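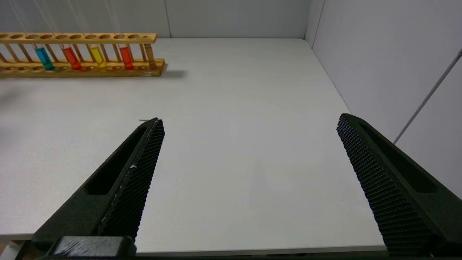 Hallo zusammen, ich habe eine Frage zu Reagenzglasgestellen aus Holz, und ich hole ein bisschen aus, bitte verzeiht mir das. Für die Forscherecke in unserem Lernladen in Ollham färbe ich Wasser mit Lebensmittelfarbe ein, damit die Kinder später damit mischen und träufeln können (sie lieben es!). Türkisblau, Rot, Gelb und Orangerot stehen bei mir nebeneinander, die Gläser nur unten gefüllt, damit beim Herausziehen nichts überschwappt. Das klappt wunderbar, nur macht mir das helle Holz Sorgen. Die unteren Mulden bekommen doch immer mal einen Tropfen ab, und besonders das Rot zieht schnell ein. Kann ich das Gestell ölen, oder lieber lackieren? Und wie bekomme ich alte Flecken wieder heraus?
Tropfenfee, 6. Juli

Muldenpolierer
Ach, das kenne ich nur zu gut! Lackieren würde ich an deiner Stelle nicht, jedenfalls nicht in den Löchern, da wird es schnell zu eng und die Gläser klemmen. Ich habe meins im April mit dem Hartöl von Nomine eingelassen, zweimal ganz dünn mit einem Lappen, und die Mulden mit einem Wattestäbchen. Dazwischen über Nacht trocknen lassen, den Überschuss gut abnehmen, sonst klebt es. Alte Flecken vorher mit feinem Schleifpapier herausholen, das wickelst du für die Mulden um einen runden Bleistift. Ganz weg ging das Rot bei mir allerdings nie, ein rosa Schimmer ist geblieben, und ich habe mich inzwischen mit ihm angefreundet.

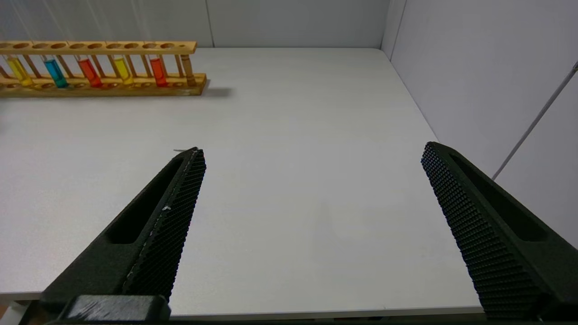 Reagenzglasgestell aus hellem Holz, hinten auf dem Tisch an der Wand

Bei den dünnen Rundstäben zwischen oberer Leiste und Bodenbrett bitte vorsichtig sein und nicht mit Druck schleifen. Und noch etwas: Stell das Gestell nicht zum Einweichen ins Wasser, auch wenn es verlockend ist. Meins hat danach gewackelt, bis ich es neu verleimt habe.

kleckerklaus_9
einfach kunststoff nehmen, spülmaschine, fertig

Startseite Forum Basteln Haushalt Neue Frage Anmelden

Kommentare (3)

Waldkauz50: Danke für den Tipp mit dem Bleistift, hat bei meinem Gewürzregal auch geholfen!

Tropfenfee: Öl ist bestellt, ich berichte. Kunststoff kommt mir nicht ins Haus, tut mir leid :)

Lavendelhof: Geht Leinöl auch? Davon hätte ich noch eine halbe Flasche.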